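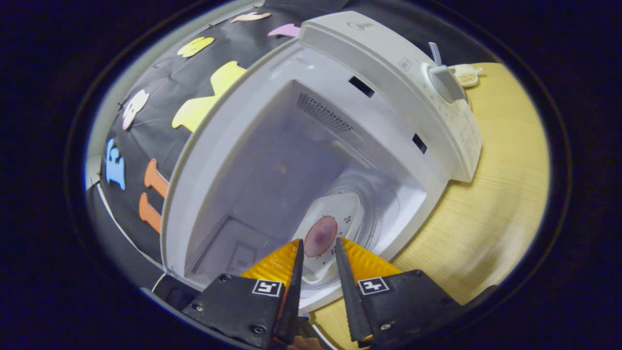 4.2 Sequencing and the Problem of Track Six

Listeners in Jandville were given the album in two forms. The first was the running order the band had settled on after, by their own account, a winter of arguing. The second was the same set of songs in an order drawn by software. We expected the group to prefer the first, and they did, though by less than the band would like to hear. Of the 200 people who finished both versions, 27 asked when the second one was coming out.

Most of the difference sits in the middle of the record. Castillo opens with four songs that share a narrator, a man who has moved back into his childhood bedroom and has views on it. Track five changes the speaker to his sister. Track six is an instrumental. In the interviews the band called it "the hinge." In the listening diaries it was more often called "the one where I checked my phone." Skips on this track came early, usually before the drums, and the drums are the reason for the track.

Figure 6. Microwave oven with the door open and a round pink item inside.

It would be easy to blame short attention here, and one reader of an early draft did so at length. The diaries suggest something duller. Listeners who had the lyric sheet in hand had nothing to read for the length of the instrumental, and they went looking for something to read. Those without the sheet mostly stayed put. A band that wants its story followed word for word should perhaps expect trouble when the words stop.

The shuffled version had its own odd success. With the sister's song placed first, many listeners took her for the main character and heard her brother's four songs as things she remembered him saying. Several thought this was the better story. The band, told of this in April at the Nuststead sessions, asked us to turn off the recorder and then agreed with them.

We do not claim that order is unimportant. Seventy percent of the songs' plot points were placed correctly by people who heard the intended version, and the shuffled group did much worse. But the shuffled group also reported enjoying their mistakes, and our questionnaire, built on the Valix scale for story recall, had no box for that. The scale was made for radio plays, where being wrong about who is speaking counts against you. In songs it seems to be half the fun, and we return to this in Section 5, with a longer questionnaire.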